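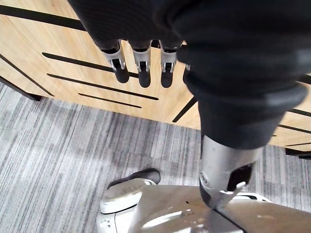

Prultasden Allotment and Garden Society – members' discussion list

From: Ademir Bittencourt
To: members list
Date: February 12, 2021
Subject: Re: Bulk order of Rornuvness soil improver

Emese, all,

I've read your message twice and the leaflet three times, and I'm still not keen. Your note is quoted here for those who deleted it:

> Emese Dudás wrote:
> Hello everyone. Tarık and I have been looking at the Rornuvness granules
> that Antoniuk are selling to clubs. You rake them in before sowing and
> they are meant to hold water in the soil, feed the worms and cut down on
> clubroot. Antoniuk will do us a pallet for £1,040 if we order before the
> end of the month. Split between the plots that want it, that is a good
> deal less than the shop price. Tarık used a bag last year and had the best
> leeks he has ever grown. Shall we go ahead? Please say yes or no on the
> list so that I can ring them back.
> Emese

I'm a no, for now at least.

First, the leeks. I saw Tarık's leeks and they were very good. They were also on the bottom plot by the ditch, where Ismael grew very good leeks for years with nothing but stable manure. If Tarık had treated half a row and left the other half alone, I'd be more interested. Did he? The leaflet doesn't help here either. It has a bar chart with one tall bar and one short bar, and no word on what was measured, or where.

Second, clubroot. I have had it on my plot since I took it over. I've limed, I've rotated, I've raised my cabbages in big pots before planting them out, and the only thing that makes a real difference is the lime. Now a bag of granules is going to sort it out and feed the worms as well? I would like to know what is in them. The leaflet says "natural minerals", and so is the gravel on my path.

Third, the money. The shop price we are comparing with is Antoniuk's own shop price. I rang Wosent, who do the council's parks, and they will tip composted green waste at the gate for £185 a load. That is a big load. It isn't exciting and there will be bits of plastic in it, there always are, but we know what compost does on our clay because we've all seen it done. Whoever takes the delivery needs to check the lorry can get past the water tank. Last time it couldn't, and we were barrowing from the road until dark.

I don't want to be the one who says no to everything – Ariel will remind you I was against the second water butt, and I was wrong about that. So how about this. We buy 9 bags at the ordinary price, no pallet. Anyone who wants to try it takes one, treats half a bed, and leaves the other half as it is. Same seed, same sowing day, same watering. Put a stick in to mark the join. In September we dig both halves up and weigh what comes out, and if the treated half is clearly better on most plots I'll pay for my share of a pallet and say so on this list.

Ariel has asked for scales that go up to 15 kilos. I have a set, they are a bit rusty but they read true.

As for the "before the end of the month" business, I have never yet met a special offer that didn't come round again in spring.

Could people please reply to the list and not just to me? Also, someone has left the bottom gate on the latch again.

Ademir
Plot by the old pear tree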